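Why Do Things Have Color?

From the Plumstead Science Pages for Young Readers

Light from the sun looks white, but it is a mix of many colors. You see them spread out in a rainbow, when sunlight passes through drops of rain. Red is on one side and violet is on the other, with orange, yellow, green and blue between them.

When light lands on an object, some of it soaks in and some bounces off. The part that bounces off can travel to your eye, and your brain turns it into a color. A ripe tomato soaks up most of the blue and green light and sends back the red.

White paint sends back nearly all the colors together. Black paint soaks up nearly all of them, so very little light reaches you.

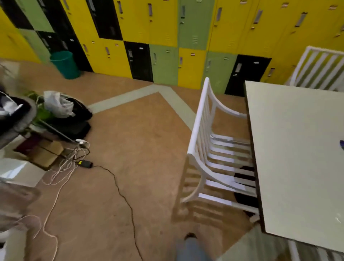
Yellow, green and black locker doors 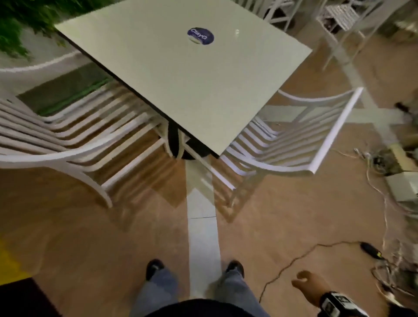 White chairs at a square table
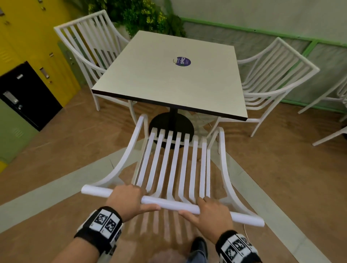
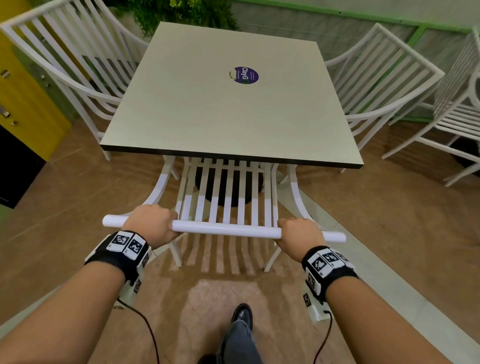 The light that soaks in does not vanish. Most of it turns into heat. On a sunny day in May, a black car feels hotter to the touch than a white one parked next to it.

Try it yourself. You need 2 glasses, some cold water, a sheet of black paper and a sheet of white paper. Pour the same amount of water into each glass. Wrap one in black and one in white, and tape the paper in place. Leave them in the sun for an hour, then put a thermometer in each — which one is warmer?

New words
Absorb: to soak up
Reflect: to bounce back

Next page: Why is the sky blue?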